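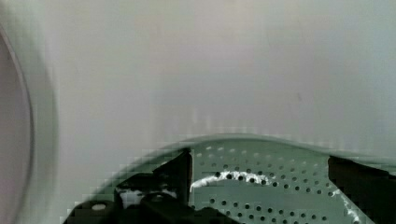 Fig. 1. Pale grey, with a curved green edge.

Unit 4: Colour and appetite

Welcome back! Today is my favourite topic of the whole module: how the colour around food changes what we taste. In the Plovside tasting, 51 people ate the same custard from white and dark bowls, and 20 of them swore they were two recipes. Isn't that lovely?

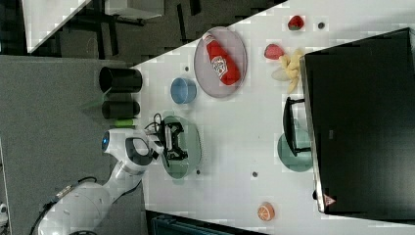 Fig. 2. Sage-green plate and light blue bowl on a white tabletop.

Before the seminar, read the Teltia handout up to page 69 and try the custard test at home (any pudding will do!).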